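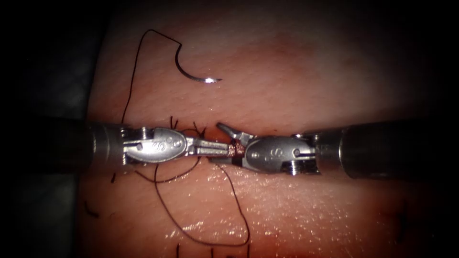 Bench notes, two-arm suturing cell. Updated 7/28/19

Clear the pad between runs. Lift cut thread with flat tweezers, working from the edge inward. Do not brush it; short ends roll under the jaws and get pinched at the next close. Log the pad number in the Talell sheet. 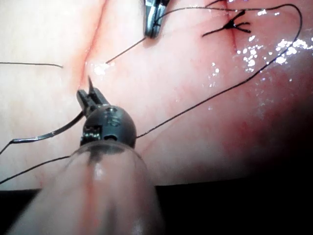 Wrist cameras go out of focus when the mount screw backs off. Check it every 10 runs with a Bellent driver, finger tight plus a quarter turn. Set focus on something thin and dark. A tied knot with its cut tails splayed, like the one at upper right, works well. The wet highlights beside it are a poor target and will pull the exposure down. Wipe the lens dry before judging sharpness.
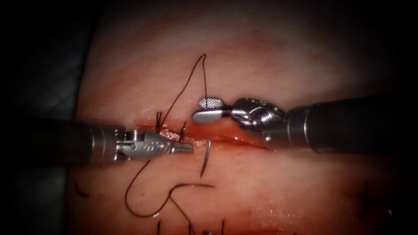 Jaw pads wear before the cables do. Mathis Delorme changes ours at 400 closes, sooner if thread slips under a light pull. Clean with a soft nylon brush and distilled water, then blow dry. On the right arm, go along both directions of the cross-hatching on the upper pad, where lint packs in. The pulleys and ridged rings at that wrist get a dry swab only. Oil there ends up on the thread.

Parking: jaws closed, wrists straight, arms at least 2 inches off the pad. Power down the left arm first. Spare pads are in the Herkeren drawer, reordered in November.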